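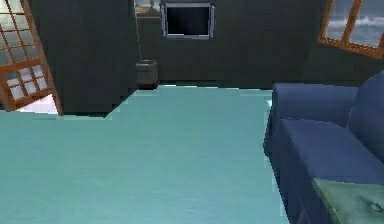 From: Colleen Sandhu
To: old-house list
Date: 9 November 2025
Subject: Re: drafty wood sashes, repair or replace?

Zulkifli Harahap wrote:

> We bought our place in May and are now finding out what the windows
> are like with the heat on. They are the original wood sashes,
> divided lights, single glazing. Two won't open at all, one won't
> stay up, and the rest rattle when a truck goes by. The putty is
> falling out in chunks on the south side.
>
> A salesman from Rukex came out and says they aren't worth saving and
> we should do the whole house in vinyl. My wife would like to keep
> them. I don't mind doing the work but I have never touched a window
> before. Where would you start? And is it too late in the year?
>
> Zulkifli

Zulkifli,

Keep them. If the wood is sound you can fix everything on your list with hand tools, one window at a time. I have done 19 in this house over the years and I was no carpenter when I began.

First find out how sound the wood is. Take an awl or a small screwdriver and push it into the bottom rail of each sash, at the corners where the rail meets the stiles, and then into the sill. Those are the places that hold water. If the point stops right away you are fine. If it sinks in a little, that can be dug out and filled with epoxy. If it goes in to the handle, somebody has to make you a new piece, and a new bottom rail still costs a lot less than a new window.

The two that won't open are most likely painted shut. Run a putty knife or one of those serrated paint zippers along the joint between sash and stop, inside and out, then along the meeting rail. Don't pry from the bottom with a flat bar. I did that on my first one and split the rail, and it took me longer to glue it up than it did to do the rest of the window.

The one that won't stay up has a broken cord. Take off the inside stop, swing the sash out, and look for the pocket cover low in the side of the jamb. The weight will be lying in the bottom of the pocket. Buy cotton sash cord, not the nylon clothesline from the grocery store. A 100 foot hank will do a good many windows. While you have the stop off, do the cord on the other side too. If one is gone the other isn't far behind.

On the putty: the season does matter. Linseed putty is slow to skin over in the cold and you don't want to paint it before it does. I would leave the south side until spring unless glass is loose. If glass is loose, take that sash out, cover the opening with plywood, and do it indoors on a table. Scrape out what comes easily and leave what's still hard. People break more panes chasing the last bit of old putty than any other way. A heat lamp softens it, but keep it off the glass.

Before you scrape anything, test the paint for lead. In a house that age, assume it's there until you know. Wet scraping, plastic on the floor, a proper respirator, and no dry sanding. Wash your work clothes by themselves.

For this winter, rope caulk in the gaps and a storm over each window will get you most of the way. Interior storms are fine if you don't want to be up a ladder in November. The rattle is just a loose stop -- pull it, move it in toward the sash until a playing card slides in the gap, and nail it back.

As for Rukex, I have nothing against them in particular, but the man is paid to sell windows. I had a similar talk years back with somebody from Zarnau, who gave me a price on 8 windows that would have bought a decent used car. Ask him what happens when the seal fails on one of his. You can't putty that.

One more thing. Number the sashes before you take any out, upper and lower, with a pencil mark on the top edge where it won't get painted. They look the same and they aren't. I had 4 of them leaned up in the back hall once with no marks, and trying them in one opening after another used up a whole Saturday.

I have a spare pair of glazing points drivers and a putty knife I like, and I can put them in the mail if you want to borrow them. Write to me off list with your address. Also, does anyone still have the handout on weatherstripping that used to be on the Tsao page? The link I had is dead. I'd like the part on spring bronze for the meeting rails.

Colleen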